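The Grey Cup and the Green

My grandmother set the table for a guessing game every October, when the rain came down over Nillmont and there was nothing for us children to do but get under her feet. Out came the paper cups, always 2 of them, one grey and one a yellowy green so loud that she said it could be heard from the harbour, and we were sent into the passage to wait with our faces against the coats (no peeping, and she did know if you peeped).

She would take some little thing from her sewing drawer, a button or a thimble or the key to a suitcase long since given away, and drop it into one cup or the other, and then she would call us back in and make us sit on our hands. You were allowed to look from your chair and that was all. My brother always chose grey, being a loyal sort of boy, and I always chose green, and between us I suppose we were right every single time, though it never felt like that to whichever one of us had lost.

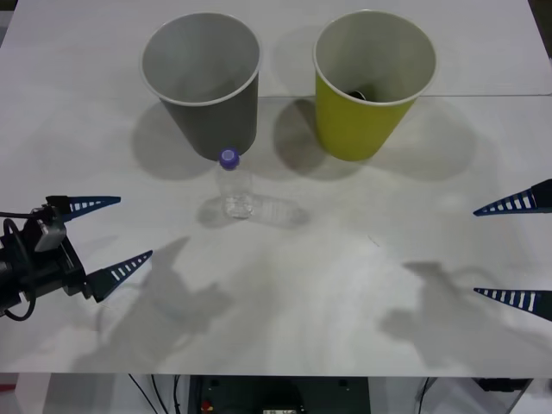 The winner got the first drink of her plum cordial, which she made up far too strong and kept for best, and the loser got the second, which was just the same size. Then it was back to the coats again, four or five times before supper, with the rain still going and my grandmother humming away to herself in the kitchen, rattling the drawer much longer than she needed to.

© Irine Stories, Nillmont | Contact | Back to top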